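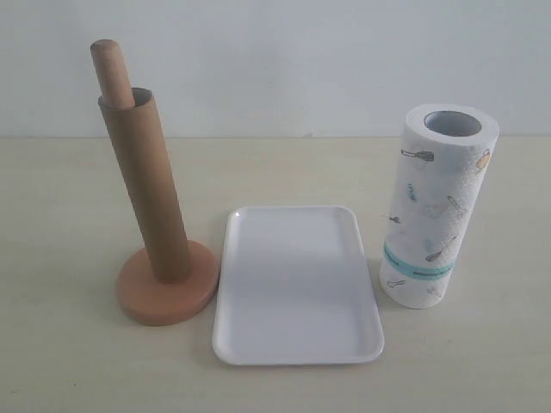
A wooden paper towel holder with an empty tube, a white tray and a full roll.

Bekness Drops "Endless" Claim From Paper Towel Line, Tells Shoppers to Do the Math

SERKPORT, April — Bekness, the household goods company, said this month that it will stop using the words "endless," "mega" and "lasts longer" on its paper towel packaging, and will print the number of sheets on the front of every wrapper instead. The company is also releasing a plain wooden upright holder, the Clostau, and a short guide to keeping towels on a kitchen counter. The guide recommends buying very little.

"Every roll in the store claims to be bigger than some other roll, and the other roll is never on the shelf," said Kamol Rattanakul, head of product at Bekness. "We did it too. I went back through our old wrappers and I couldn't tell you what half of them were promising."

The new wrappers will carry a sheet count, a sheet size and nothing else above the company name. Bekness will sell rolls in packs of 2 and 10. Both packs will contain the same roll, a point the company says it feels obliged to make given how the category works.

The Clostau holder

The Clostau is a round base with an upright dowel. It has no spring arm, no suction feet and no tear bar. Bekness looked at all of these during development and left them out.

Rattanakul said the company had its doubts about selling a holder at all. "A paper towel roll stands up by itself. You can put it on the counter and it will stay there until you pull on it. The pulling is the only problem a holder solves, and plenty of them don't solve it very well."

Bekness does not claim that the Clostau can be used with one hand in every case. A full roll turns more freely than the last few sheets of an old one, and a hard tug at a perforation that has not been cut cleanly will still move the base. The company suggests a second hand and says it has not found a design, its own included, that makes this bad advice.

The holder is sold without a finish guarantee. Wood left standing in water will mark, and the company recommends a wipe with a dry cloth over any of the oils and sprays sold for the purpose.

What to do with the empty tube

The guide, titled "Towels on the Counter," runs to a single folded sheet. Much of it deals with the moment a roll runs out, which Bekness believes is where most kitchens go wrong. The tube stays on the dowel, the new roll gets parked next to it, and the two stand side by side for the better part of a week.

The advice is to lift the tube off before opening the new roll. Clean, dry tubes can go in with cardboard where local rules allow. The guide is cool on craft projects. It lists cable storage and seed starting as things people often plan to do with tubes, and proposes a limit of two tubes kept at any one time.

It is also unconvinced by trays. A shallow tray beside the holder can be useful for a sponge or a wet spoon, the guide says, and it wipes clean quickly. An empty one is taking up counter. Bekness does not sell trays and has no plans to.

Cost and savings

Bekness makes no claim about how much a household will save. An earlier draft of this announcement included a figure of up to 40 percent, taken from a presentation by Hirano, a packaging consultancy the company has worked with. Bekness removed it after asking how it had been reached. "It depended on people using half a sheet for everything," Rattanakul said. "I don't know anyone who wipes up coffee with half a sheet."

The company will make 500 holders in the first run and decide on a second after it has read the returns slips. Customers who already own a working holder are asked not to replace it.

Availability

The relabeled rolls and the Clostau holder go on sale in Serkport stores later in the spring. The folded guide will be packed with each holder and is free at the register on request.

Press contact: Kamol Rattanakul, Bekness, Serkport. Samples of the holder can be borrowed for review and should be returned.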